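# Capítulo 4. El suelo que pisamos: teselas, ángulos y mosaicos

Pocas cosas hay tan matemáticas como un suelo. Lo pisamos a diario, lo barremos, se nos cae el pan encima (siempre por el lado de la mantequilla), y casi nunca nos paramos a mirar la geometría que hay debajo de los zapatos. ¡Y es una geometría preciosa! En este capítulo vamos a recubrir el plano: con cuadrados, con rectángulos, con triángulos, con hexágonos y, hacia el final, con piezas bastante más raras.

Llamaremos **teselación** a cualquier manera de cubrir una superficie plana con piezas que no dejan huecos ni se montan unas sobre otras. La palabra viene del latín *tessella*, la piedrecita cúbica de los mosaicos romanos, y seguro que en tu propia casa tienes una delante. 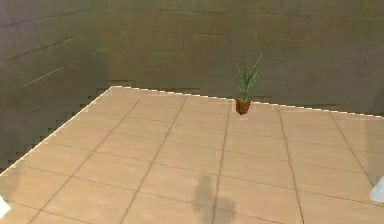 *Figura 4.1. Pavimento de baldosas en cuadrícula regular, visto en perspectiva.*

Empecemos por el caso más familiar, la cuadrícula. Elige un punto donde se junten cuatro esquinas de baldosa. Cada esquina aporta un ángulo recto, y cuatro ángulos rectos suman 360°, la vuelta completa. De ahí sale la regla que nos va a acompañar en todo el capítulo:

> **Condición del vértice.** Los ángulos de las piezas que concurren en un punto tienen que sumar exactamente 360°.

Fíjate en lo poderosa que es. El triángulo equilátero tiene ángulos de 60°, y seis veces 60 son 360: encaja. El hexágono regular tiene ángulos de 120° y bastan tres. El pentágono regular, en cambio, tiene ángulos de 108°; con tres nos quedamos cortos (324°) y con cuatro nos pasamos (432°). Por mucho que insistamos con las tijeras, siempre queda una rendija.

## 4.1 Antes de calcular, toca recortar

Te propongo arrancar con papel. Prepara 22 triángulos equiláteros de cartulina y 19 hexágonos del mismo lado - si los haces de dos colores, mejor - y cubre con ellos la mayor superficie que puedas. Primero usa solo triángulos, luego solo hexágonos y después mézclalos. Anota en el cuaderno qué piezas se juntan en cada vértice, y en qué orden. Una notación cómoda consiste en escribir el número de lados de cada pieza: la cuadrícula es 4.4.4.4 y el panal de abejas es 6.6.6.

Al mezclar aparecen sorpresas. Si alrededor de un punto colocas triángulo, hexágono, triángulo y hexágono, obtienes 3.6.3.6, un dibujo de estrellas que muchos cesteros conocen de memoria sin haber medido jamás un ángulo.

## 4.2 De la cartulina a la habitación

Un suelo real tiene paredes, y las paredes lo complican todo. El plano de los matemáticos no se acaba nunca; el de un comedor sí, y en el borde hay que cortar. Supongamos una sala rectangular de 660 cm por 480 cm y baldosas cuadradas de 60 cm de lado. Caben 11 a lo largo y 8 a lo ancho, sin un solo corte. Si la baldosa mide 33 cm, a lo largo entran justas 20, pero a lo ancho quedan 14 enteras y una tira de 18 cm. ¿Dónde ponemos esa tira? ¿Toda junto a una pared, o repartida en dos de 9 cm?

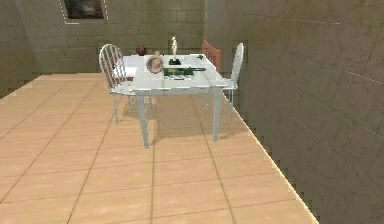 Según Rosângela Pacheco, la tira se reparte siempre, porque el ojo perdona dos bordes estrechos iguales y no perdona uno solo. Annatjie Xaba prefiere dejarla entera en el lado contrario a la puerta: «Una pieza de 9 cm se rompe al cortarla, y yo quiero acabar la tarde con baldosas, no con añicos».

Las dos respuestas son válidas, y ese desacuerdo es estupendo para nosotros. La geometría dice cuánto sobra; dónde colocarlo ya es una decisión de diseño. En el apartado 4.5 volveremos a esta misma sala con las baldosas giradas 45°, y ahí los cortes se convierten en triángulos y el cálculo se pone interesante de verdad.

**Para ir pensando**

1. Repite el cálculo de la sala con baldosas de 22 cm. ¿En qué dirección hay que cortar?
2. Dibuja un cuadrilátero cualquiera, todo lo torcido que quieras, y haz varias copias. ¿Consigues teselar con él? (Pista: ¿cuánto suman sus cuatro ángulos?)
3. Busca en tu calle un pavimento que no sea una cuadrícula y escribe la notación de sus vértices.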